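7. Recovering from a failed pick in the bin

This section covers what to do when the arm stops inside the bin, presses on a block, or reports a grip that it doesn't have. It applies to the Clellano bin-picking cell with the flared sheet-metal bin and the finger gripper. For faults in the arm controller itself, use the manufacturer's manual.

7.1 Background

Most of this section was written after a stop in October at the Brendton shop. The arm came down beside a block that was standing closer to the wall than the program expected. The finger reached the floor of the bin before the block was gripped, the arm kept pushing, and the bin moved on the table. The protective stop came in late. When the operator pressed Reset, the program went back to its last step and the arm pushed again.

No one was hurt. The finger was bent, a wire was pulled out of the wrist board, and the bin had shifted 8 mm from its taught position. The next run failed on every pick near the wall until the bin was put back.

Hagos Negussie wrote the first version of the procedure below. Amândio Esteves changed steps 6 through 9 after trying it on the second cell.

7.2 How to recognize the fault

Any of the following counts as a failed pick:

The arm stops with the gripper below the rim of the bin.
The message GRIP LOST or FORCE LIMIT appears in the Stolano log window.
The log shows GRIP OK but no block leaves the bin.
The bin moves, or you hear the sheet metal flex.
The same pick is tried 2 times in a row at the same position.

CAUTION: Do not press Reset while the gripper is below the rim. Reset repeats the last motion command. If the finger is against the floor or a wall, the arm will push into it again.

WARNING: Keep your hands out of the bin at all times when drives are on, including when the arm is holding still. A stopped arm that is pressed against the bin can spring when the load comes off.

7.3 Freeing the arm

1. Press the emergency stop on the teach pendant. Leave it pressed until step 4.

2. Walk around the table and look into the bin from at least two sides. Find out what the finger is touching. Blocks that lie flat and parallel are easy to see past. A block at an angle near the wall can hide behind the wrist.

3. Write down the pick number and the time from the log window before you clear anything. The log keeps only the last 300 lines, and jogging fills it quickly. 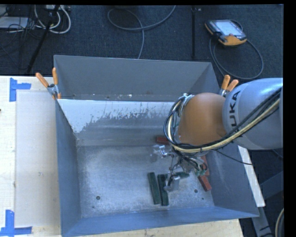
Figure 7-1. Gripper down in the bin, with blocks on the floor of the bin and spring clamps at the rim.

4. Make sure that no one is leaning over the table. Release the emergency stop and switch the pendant to manual reduced speed (T1).

5. Select the tool coordinate system. Jog the arm straight back along the tool axis in small moves. Do not jog in joint mode. A joint move swings the wrist sideways, and the joint cover can hit the clamp handles at the rim.

6. Watch the cables as the wrist comes up. If a wire tightens or catches on a block, stop jogging. Press the emergency stop, free the wire by hand, and then start again from step 4.

7. When the lowest point of the finger is clear of the rim, keep going until there is room to work under it. Then move the arm to the service position.

8. Switch drives off and lock the pendant. You can now reach into the bin.

NOTE: If the arm won't move in the tool direction because the force limit trips again at once, don't raise the limit. Call the cell lead. On the Brendton cell the clamps had to be taken off and the bin slid out from under the finger, which takes two people.

7.4 Checking for damage

Check these items every time, even if the contact seemed light.

Finger. Hold a straightedge along it. Replace the finger if you can see light under the edge. Do not bend it back.

Brackets and fittings on the wrist. Push each one by hand. Anything that moves must be tightened before the next run.

Circuit board near the gripper. Look for pulled wires and cracked solder. A board with one loose wire can still report GRIP OK, and that's how the false reading in October came about.

Cable bundles. Follow the full run from the wrist up over the joint cover and along the arm. Look for flattened spots and worn insulation.

Bin. Old scuffs and stains on the sheet metal can be left alone. A fresh dent or a raised burr can't, because it changes where the blocks come to rest and can catch the finger.

Clamps. Each one should sit fully over the rim. If a clamp has turned, assume that the bin has moved too.

7.5 Putting the bin back in position

Tape on the table is a rough guide only. Tape stretches and gets rubbed loose, and a bin can look right against it and still be off by more than the gripper allows.

1. Loosen the clamps and set the bin by eye.

2. Load the program prata_check and run it in T1 with the bin empty. The arm stops above each of the taught points in turn.

3. At each point, measure the gap between the fingertip and the bin with the feeler block. Move the bin until the block fits at every point.

4. Put the clamps back on and run the check again. Tightening them often pulls the bin a little.

5. Make sure that the clamp handles point away from the bin and stay outside the path of the joint cover.

7.6 Restarting

1. Put the blocks back in the bin. For the first run, lay them flat and away from the walls.

2. In the Stolano window, clear the fault and choose Start from Home. Don't choose Continue. Continue picks up at the step that failed.

3. Set the speed override to 8 percent and run one full pick with your hand at the emergency stop.

4. If the pick is good, place one block at 45 degrees to the wall and run again. This is the case that failed at Brendton.

5. Return to normal speed and enter the fault in the cell log with the pick number from section 7.3, step 3.

If the same fault comes back during the shift, take the cell out of service and leave the pendant locked. Don't delete the log file. Send it to the cell lead along with a note of which block the arm was going for.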